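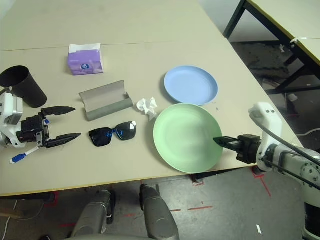 About Romaniuk Table Services

Romaniuk clears and resets shared tables. Our customers are offices, reading rooms, study halls and small company canteens where a lot of people use the same table in one day and leave things on it. We started in Jinovcombe in a former shoe store on Mukari Street and we are still in the same building, with the storage shelves at the back and the practice tables at the front.

What we do

A visit covers everything on top of the table. Trash is thrown out, dishes go to the kitchen, and personal items are put back together and set where the owner will find them. We wipe the surface last. Floors, windows and restrooms are not part of the service, and we can suggest other local firms for those.

The work sounds simple and most of it is. A used tissue goes in the bin. A tissue box stays on the table with its front facing the seats. Plates are stacked by size, larger ones underneath, and carried in one trip if the stack is low enough. Cups found on their side are stood up first and checked for anything left inside. Pens go in the cup if the cup is meant for pens, and otherwise along the back of the table with the caps on.

Personal items

Glasses are the thing we get asked about more than any other. People take them off to eat or read, walk away, and call us the next day. Our staff fold the temples in, check that the case is clear of crumbs or grit, and lay the glasses inside with the lenses facing up. The lid is closed by hand and never pressed. If there is no case, the glasses go in a soft pouch with the table number on it.
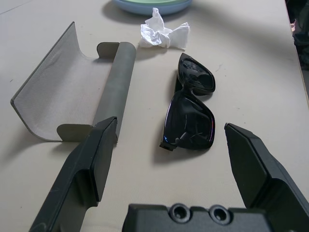

New staff spend their first mornings at the practice tables before they go out to a customer. Each table is laid with ordinary things and they put it in order while a trainer watches. Glasses and a case come up in nearly every round. A pair like the black sunglasses, with thick, squared-off rims, needs a bit more care than thin wire frames – the hinges have to go in without forcing, and the lenses should not drag along the rim of the case. The case should lie open and steady before anything goes into it. We use a gray one with a light gray, felt-like lining, and trainees learn to look over the lining before they pick up the glasses. Sunglasses and reading glasses are handled the same way.

Lost and found

Anything left behind after closing is logged and kept at our Jinovcombe address. The shelf held 553 items at the last September count, and most of them were chargers, pens and eyeglass cases with nothing in them. We return items to the customer's front desk on the next visit. Unclaimed items are held for 2 months and then handed over to the building's management, who decide what to do with them.

Where we work

We look after 600 tables in Jinovcombe and the towns next to it. The largest single site is the Skurivon office park, where we have a supply closet on the ground floor and a crew there at lunch and again at closing. Smaller customers usually book one visit a day. Study halls tend to want more in exam season, and we add visits by the week.

Our tables

Customers sometimes ask what surface we recommend. We don't sell furniture, but pale, plain tabletops are easier to clear well – a dark pen or a pair of black frames shows up at once. Where two tables are pushed together, please tell us if they need to stay that way. Our crews wipe along the seam and will not move tables unless the work order says so.

Booking

New customers get a walk-through before the first visit. We look at the tables, ask where dishes and lost items should go, and write it down on one sheet that stays with the crew. Changes to the sheet can be made by phone or at the Mukari Street counter.

Page last updated April 11, 2020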